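4.2 Contact gating and the regrasp planner

The baseline policy from Section 3 takes both wrist views plus the head view and outputs an action chunk of 48 steps. It works okay on flat cloth. On bunched cloth it closes too early – the fingers shut while the pad is still sliding over the top layer, and the planner then treats the grasp as good. Most of our early failures were this one bug, seen from different sides.

So we split the decision. A small contact head (3 layers, trained on the same features) predicts for each jaw: free, touching, or holding. The planner may only ask for a close once the label has been "touching" for 12 control ticks in a row. Left and right are gated separately. We first tried one shared gate and it stalled whenever one jaw arrived ahead of the other, as happens often with a small mound of fabric on a bed.
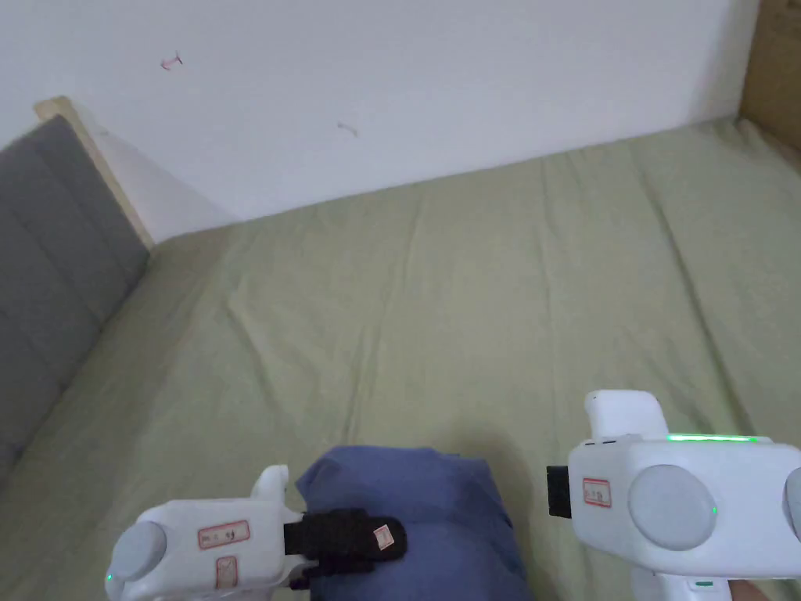
Labels for the contact head were done by hand, 200 clips, by the second author and Yuto Ebihara. Disagreements were mostly on "touching" vs "holding", where even a person has to guess from a few pixels of fabric. We merged those clips into "touching". A cleaner rule would be nice, left for the next version of the Trundau labeling tool.

Regrasp planning runs after the gate. Input is a coarse cloth mask and a set of candidate edge points. Each candidate gets a score from three terms: distance to the mask boundary, local fold angle, and whether the approach path hits anything that is not cloth. The third term matters more than we expected. In tidy rooms it is close to zero everywhere. In the Skumorholm room the fabric hangs past the bed and over boxes and bags, and without that term the planner picks points that are fine as cloth and terrible as places to put a finger.

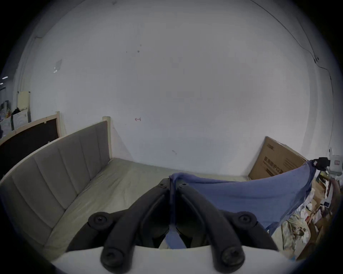

Figure 4. Wrist view with the blue cloth drawn up into a peak near the gripper tips. Cardboard and plastic bags lie below the cloth at lower right; see text for the clearance term.

One known problem: the fisheye wrist lens. Points near the rim get strectched, and the fold angle there is not to be trusted. We undistort before scoring but keep the raw image for the policy – the policy did worse on undistorted input. No good explanation yet. Emanuel Tudose suggests the crop, we have not tested it.

Replanning is triggered when the contact label drops from "holding" to "free". Not on a drop to "touching", it fires all the time. Threshold values are the same for every room and were not tuned per cloth.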